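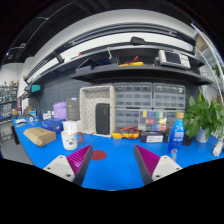 # Crime reports and police records: common questions

Last updated February 2015

**How do I get a copy of a police report?**

Fill out the request form at the records window on Lacson Street or mail it in. You'll need the case number, or the date and address if you don't have the number. Copies are $3 each. Most reports are ready in 2 business days, but traffic crash reports take longer if the officer hasn't turned in the diagram.

**Can I get a report if I wasn't involved?**

Usually you can get the front page, with the type of call, the block and the time. The narrative is held back while a case is open. Names of juveniles and of victims in sexual assault cases are always removed.

**Why does the crime map show only a block number?**

The map runs on Nellix, which rounds every address down to the block. A burglary at 803 Tarnier Avenue shows up as the 800 block. Calls are added overnight, so something that happened this afternoon won't be there yet.

**Something was stolen from my car or my desk at work. What should I report?**

Report a theft even if the value is low. Give the officer a list with the brand, the color and any serial numbers. For things without a serial number, describe them the way a stranger would see them. "A drink" doesn't help much, but "clear plastic bottle, blue liquid, gold cap, white Chinese characters across the middle" could be matched to something on store video. Photos from your phone are fine.
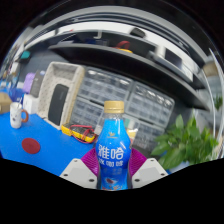 **What is the dollar limit for online reports?**

Online reports are accepted for losses up to $2000 when there is no suspect and no one was hurt. Anything over that needs an officer. Enter each item on its own line, and copy lettering from the package if you can, as with the 冰咖啡 printed in small characters on this bottle. If you can't type it, attach a picture and write "see photo" in the box.

**Who do I call about a shooting or a death in my neighborhood?**

Call 911 if it's happening now. If you have information about a past case, use the tip line. You don't have to give your name. We can't confirm a victim's identity until the family has been told.

**What happened to the Peltadetti Road substation?**

It closed in October. Walk-in reports are now taken at Lacson Street – parking is behind the building.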